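Picking grasp points from the wrist camera, part 3: clutter and dangly bits

Okay, so last time we got Sokano's edge finder running on a plain tea towel and everyone was happy. Clothes are where it gets messy (and a lot more fun!). This is how I set up the grasp scoring for the Ordale paper, minus the two weeks I spent with the depth threshold wrong.

First up, grab your wrist frames with the fingers fully open. I used 510 of them for tuning and kept 3873 for training, and I never let the two mix. Don't crop the fingers out either, they're a handy ruler when you're checking your scale later on.

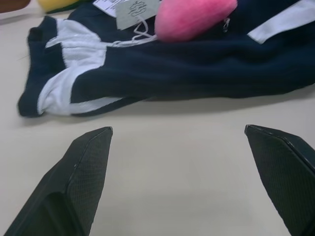 Colour was the first thing I threw out of the scoring. My early version went hunting for big patches of one colour and assumed each patch was its own item, so a jumper with a contrasting sleeve got chopped in half. Look at the navy garment with the white panel bunched up at the left and the white stripe over on the right: it should come out as one mask, and the tags and that pink fuzzy thing near the top should get their own "don't pinch" label. I paint those by hand in Bellamy, with a brush 6 pixels wide, and I go over the tag string as well. Fiddly, but worth it!

Next, run the edge finder on the garment mask only and throw away any candidate within 3 cm of a don't-pinch area. What's left gets scored on how much bare table sits in front of it, and the lower hem usually wins.

If your scores all come out the same, check you've normalised per frame and not over the whole set. Mine did that right through September. The config file lives in the Okberg folder, under scoring.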